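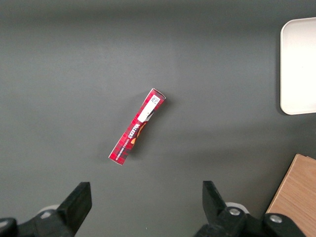

How does a student team teach an arm to pick up a box without programming each motion?

A student moves the arm by hand control through the whole task, many times over, while the wrist camera and joint encoders record. A model is then fitted to those recordings and predicts the next motion from the current camera view and joint positions.

4 min read

May 31, 2020

The robotics club at Gruvano Technical College has closed data collection for its entry in the Clarkar student manipulation contest. The final set holds 647 recorded demonstrations of tabletop pick-and-place. Training runs on the complete set started this week on a single desktop machine in the club's lab.

The entry is called Eser. It is a small arm with a two-finger parallel gripper and one camera mounted at the wrist. There is no overhead camera. Contest rules permit a second view, but the team decided in April to work with the wrist camera alone, which removed a calibration step and halved the volume of video to be stored.

The task set by the organizers is simple to state. A grocery item is placed on a dark, matte table at an angle the team does not know in advance. The arm must find the item, close on it across its narrow side, lift it clear of the surface and release it inside a tray. Each entry gets the same time limit per attempt and is scored on completed placements. Items that land on the rim of the tray count as half.

Long, flat cartons have been the main source of trouble. The slim red Walkers box in the club's item set is several times longer than it is wide, and it lies low enough that the fingers have little height to work with. If the gripper approaches along the long axis, the fingers cannot span it. The wrist has to turn to match the box before the arm descends, and the model has to judge that turn from a view in which its own black fingers take up much of the lower part.

"Orientation was the first thing we measured and the last thing we fixed," said Jhun Macapagal, who leads the software side of the project. "Early models moved to the right spot and came down with the wrist in whatever rotation it started in. Most of our recordings had the box nearly straight. The model had learned that the wrist angle could be ignored."

The club changed its recording procedure. Before each demonstration, a script now draws a random position and rotation and prints them on the operator's screen. The item is set down to match, face up or turned around, and the operator begins from one of 7 fixed start poses. Demonstrations in which the item slipped during the lift are kept if the operator recovered and finished the placement. Those that ended with the item off the table are deleted.

A test on May's interim model used 50 attempts with cartons at random angles. It completed 80 percent of them. The 10 failures were logged by type: six were rotation errors, three were late finger closures, and one was a release before the item had crossed the tray edge. Macapagal said the interim model had been trained on a smaller share of the data and that the final figure would be published with the entry.

Hardware changes were limited. The original fingers flexed at the tip under load and were replaced with stiffer ones fixed by larger screws. The drive unit for the gripper came from Kneževič, a motor supplier in the region, which lent the club two units through the end of the contest. The second is a spare and has not been fitted.

Kofi Aidoo, who teaches the college's control systems class and advises the club, said the stiff fingers brought a problem of their own. "With the old ones, a small height error was absorbed by the plastic. With these, the same error stops the motor on the tabletop," he said. The team added a current limit that halts the descent on contact and backs the arm off by a fixed amount before the fingers close. Aidoo has since used the contact log as a homework set.

Lighting was also varied over the course of the recordings. White trays return a bright patch that shifts the camera's automatic exposure when they enter the view, and the darker items then lose detail. The club locked the exposure for the second part of the data set. The first part was left as recorded, and the two are marked separately so that models can be trained with and without it.

Contest runs will be conducted remotely. Each team sets up its own table to the published dimensions, streams the attempt on two video channels and uploads the joint log for checking. Item positions are read out by the judges at the start of each attempt. The Gruvano team has asked for a ruling on whether a wooden board may stay within reach of the arm during scored attempts. No answer had been received at the time of writing.

The club plans to release the recordings after results are announced, along with the script that assigns the random placements. Model weights will be held back until the end of the next term, when the control systems class is scheduled to train its own.

Comments (4)

gearlash
Did they consider keeping the failed demos as negatives? Seems like a waste to delete them.

Jhun Macapagal
@gearlash We only do plain imitation at the moment, so there is nowhere for negatives to go. The joint logs from the deleted runs are still on disk, just not the video.

t_oberlin
Locking exposure helped us too. Lock the white balance while you are in there, ours drifted every time a red package came close to the lens.

msk44
What control rate does it run at? The article gives the trial count but not the rate, and with late finger closures that is the first thing I would check.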